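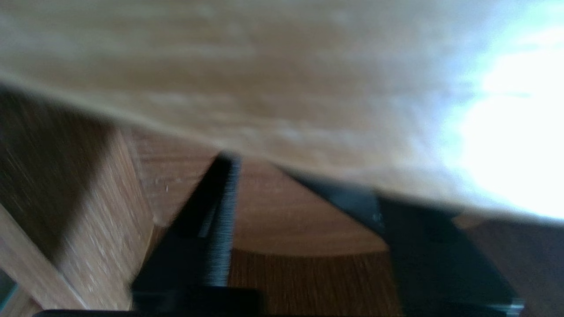 Re: [zimmerliste] Runder Nachttisch mit Rand, taugt das im Gästezimmer?

Von: Ourania Vrettos
An: zimmerliste
Datum: 13. Juli 2020

Liebe Liste, liebe Brasbridges,

entschuldigt, dass ich erst jetzt antworte, wir hatten das Haus am Wochenende voll und ich bin abends nur noch ins Bett gefallen. Die Frage lag mir aber die ganze Zeit auf der Zunge, denn genau diese runden Tischchen stehen bei mir neben den Betten, und ich habe inzwischen zu jedem Zentimeter eine Meinung (mein Mann behauptet, zu viele).

Pension Brasbridge schrieb:

> Hallo zusammen,
>
> wir richten im Oktober drei Zimmer neu ein und
> schwanken beim Nachttisch. Bisher hatten wir überall
> die eckigen mit Schublade, die mir nie gefallen haben.
> Alle Schubladen klemmen, und beim Saubermachen findet
> man darin Dinge, von denen ich hier nicht erzählen möchte.
>
> Jetzt ist uns der Drarine angeboten worden, rund, helle
> Eichenmaserung, oben ein Rand und unten ein offenes
> Fach. Im Katalog sieht er reizend aus. Mich würde
> interessieren:
>
> - Passt ein Telefon drauf und trotzdem noch etwas anderes?
> - Ist der Rand beim Wischen lästig?
> - Was kommt in das untere Fach, oder bleibt es leer?
>
> Auf das Telefon können wir nicht verzichten, der
> Handyempfang ist bei uns im Tal ein Trauerspiel.
>
> Herzliche Grüße aus der Pension Brasbridge

Ich gehe das einmal der Reihe nach durch, und wer nur wissen möchte, ob ich den Tisch wieder kaufen würde: ja, würde ich, und zwar ohne langes Überlegen.

Telefon und Fernbedienung

Ein normales Tastentelefon mit Hörer und Kabel passt gut auf die Platte. Ich stelle es schräg auf die hintere Hälfte, zur Wand hin. Gerade hingestellt sieht es auf einer runden Fläche immer aus, als hätte man es vergessen, und schräg bleibt vorne mehr Platz. Die Fernbedienung kommt davor, ebenfalls schräg. Sie ist nun einmal ein langes Ding, und bei mir ragt sie mit dem unteren Ende ein Stück über den vorderen Rand hinaus. Am Anfang hat mich das gestört und ich habe sie bei jedem Rundgang wieder zurechtgeschoben. Inzwischen lasse ich sie so liegen. Man greift sie im Dunkeln leichter, und die Gäste legen sie ohnehin hin, wo sie wollen, meistens unter das Kopfkissen. 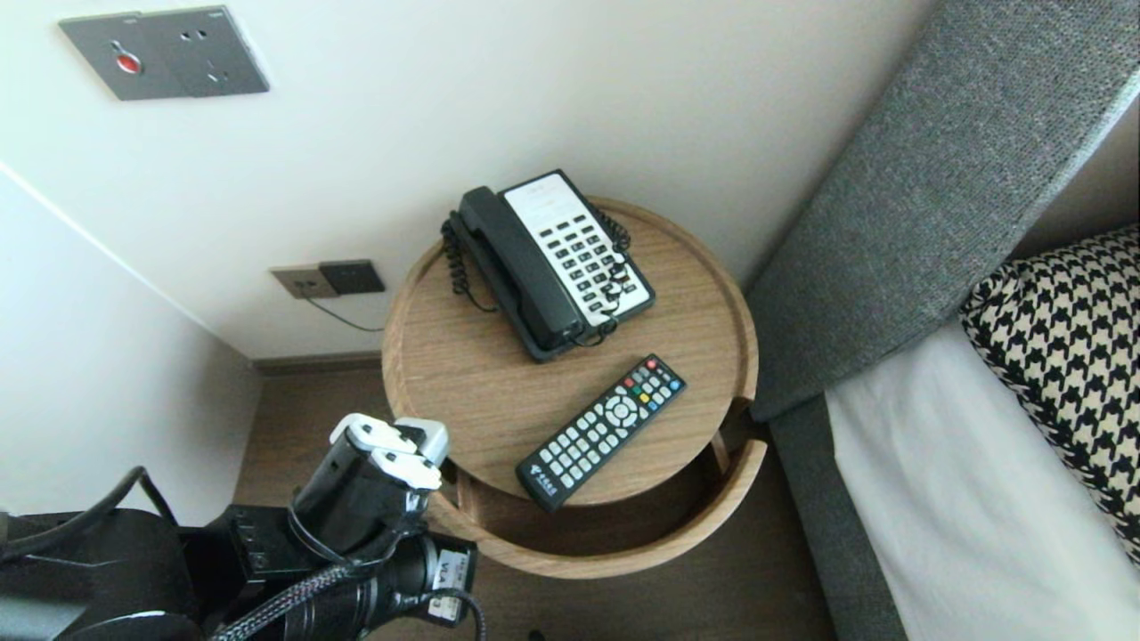 Was mich dagegen weiterhin beschäftigt, ist das Spiralkabel. Es sucht sich seinen Weg um das Telefon herum und hängt dann vorne herunter, und wenn man nicht aufpasst, nimmt man beim Bettenmachen Hörer und Kabel gleich mit. Ich hänge den Hörer beim Putzen aus, lasse das Kabel einmal frei auspendeln, damit es sich entdreht, und lege es dann in einer lockeren Schlaufe nach hinten. Das hält so lange, bis der erste Gast telefoniert, aber beim Hereinkommen sieht das Zimmer ordentlich aus, und mehr verlange ich von einem Telefonkabel nicht mehr.

Schaut euch bitte auch an, wo eure Steckdosen sitzen, bevor ihr bestellt! Bei uns ist eine ganz unten, knapp über dem Boden, und das dünne schwarze Kabel läuft von dort hinter dem Tisch entlang. Weil der Tisch rund ist, bleibt in der Ecke zwischen Wand und Bett hinten immer ein Zwickel frei, und durch den kommt man mit der Hand bequem an den Stecker. Beim eckigen Vorgänger musste ich jedes Mal das halbe Zimmer verrücken. Allerdings sammelt sich in diesem Zwickel auch der Staub, und auf unserem dunklen Holzboden sieht man jede Fluse. Das gehört zur Wahrheit dazu.

Zur Farbe noch ein Wort, obwohl ihr nicht gefragt habt: Wir haben graue Polsterbetten, grauer Stoff am Kopfteil und an der Seite, dazu weiße Wände. Ohne das helle Holz daneben wäre mir das alles zu kühl. In einem Zimmer mit viel Kiefer würde ich mir den Drarine erst einmal leihen und hinstellen.

Der Rand und das Wischen

Ja, der Rand ist etwas lästig, da will ich nichts schönreden. Krümel wandern nach außen und sitzen dann in der Rundung. Mit einem glatten Lappen schiebt man sie nur im Kreis herum, das kann man sehr lange machen. Ich nehme zuerst einen trockenen, weichen Pinsel (einen ganz gewöhnlichen, aus dem Malerbedarf), fege alles zu einer Stelle und nehme es dort mit dem Tuch auf. Danach einmal nebelfeucht mit der Maserung, einmal trocken hinterher, auch innen an der Rundung entlang.

Dafür rollt nichts herunter. Ohrstöpsel, Lippenstifte, Tabletten, Ringe, alles bleibt liegen, wo es hingehört, und seit wir die Tische haben, krieche ich deutlich seltener unter die Betten. Allein dafür bin ich dem Rand dankbar.

Zweimal im Jahr kommt etwas Pflegeöl drauf, ich nehme das von Gashaw, sehr dünn und mit viel Geduld beim Nachreiben. Fragt aber vorher beim Händler, ob eure Ausführung geölt oder lackiert ist. Bei Lack könnt ihr euch die Arbeit sparen. Und vergesst die Unterseite vom Rand nicht, da fassen alle hin, wenn sie den Tisch verschieben.

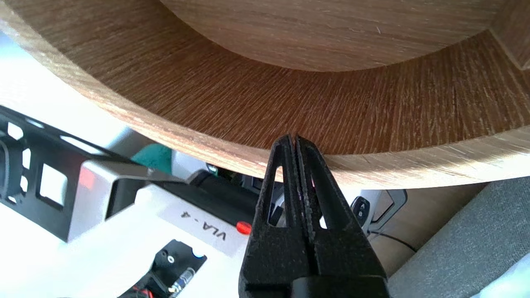
Was ins untere Fach kommt

Nun zum Fach, über das man wirklich streiten kann. Es ist offen und hat vorne eine hohe Kante, man schaut also von oben hinein wie in eine Schale. Am Anfang hatte ich dort die Hausmappe, ein Buch mit Wanderungen rund um Gollelville und noch eine Schachtel Taschentücher. Das war zu viel, im Nu wurde es eine Krimskramsecke. Inzwischen liegt bei uns nur noch die Mappe darin, alles andere ist auf den Schreibtisch umgezogen. Den übrigen Platz nehmen sich die Gäste für Brille, Buch und Ladegerät, und beim Abreisen sehen sie mit einem Blick, ob noch etwas da ist. In vier Jahren musste ich elf Pakete mit vergessenen Sachen nachschicken, und kein einziges davon stammte aus diesem Fach! Bei den Schubladen früher war das ein ganz anderes Kapitel.

Beim Putzen nehme ich die Mappe heraus und gehe mit demselben Pinsel hinein. Achtet auf das dünne Bein zwischen den beiden Ebenen, dahinter bleibt gern etwas hängen.

Wenn ihr noch unsicher seid, messt die Höhe eurer Matratzen nach. Mir sind 55 Zentimeter Tischhöhe angenehm, aber ich bin auch nicht besonders groß. Und kommt gern einmal vorbei und probiert es im Liegen aus, das meine ich ganz ernst, Kaffee gibt es dann auch.

Ganz herzliche Grüße aus Gollelville
Ourania

PS: Wer von euch hatte neulich nach den alten Schubladennachttischen gefragt? Ich habe noch welche in der Scheune stehen, gegen Abholung.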